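Filed under: Shed & Workshop, Money Matters

Spending the robot money (slowly)

I promised Fenna I'd write this up before February was out, so I've got a cuppa and I'm finally sitting down to it. For anyone new, a few of us are putting together a small robot setup that can learn everyday tidying jobs, and we've been saving for it since well before we had any idea what we were saving for!

The kitty stands at $3414. That sounded like a fortune until Thijs started ringing around for prices on arms. He had his heart set on the Coppens (lovely thing, very smooth, comes with a proper stand) and I'll admit I watched the demo more times than I should have. But a pair of them would have swallowed the lot and left us nothing for cables, clamps, a decent power supply or the freight, and freight out our way is never kind. So we've pencilled in two of the smaller Ono arms, second-hand, from a fellow in Hikton who's upgrading. Pieter is driving over to have a look at them and to try every joint before any money changes hands.

If I could pass on one bit of advice it'd be to write the jobs down before you write the shopping list. We did it the other way round and very nearly bought a fancy suction gripper that wouldn't have suited half of what we want to do. Once Zoila made us list the jobs, the plain two-finger grippers won easily, and they were $80 cheaper, which went straight into the spares tin.

The curtains were the cheapest part of the whole thing and I'm unreasonably fond of them. Soft blue-green, long vertical folds on either side of the table and another lot along the back, and they calm everything down so nicely. First job on the list is sweeping up, so a pale dustpan and a white hand brush, handles to the front, with plenty of bare timber between them. 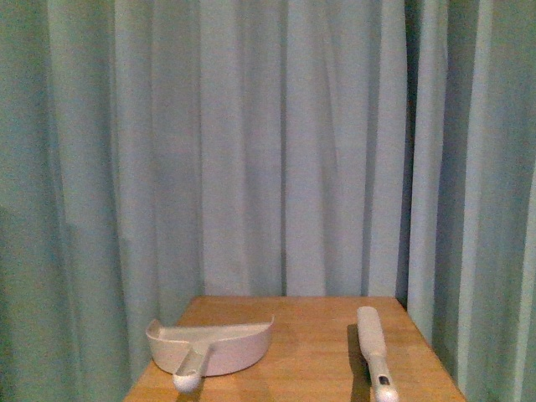

What's left to buy

- Clamps that will grip the table edge without chewing it up
- A second power supply (Eusebio says wait for the sales, I say now)
- $70 put by for spare brushes and dustpans
- Freight, whatever that ends up being

I'll post the final tally once Pieter's back from Hikton and we've all had a good argument over it.

Recent posts
Why I gave up on the old label maker
Skurnstead open day, and the scones
Sorting the screws, part 2

Contact | Back to top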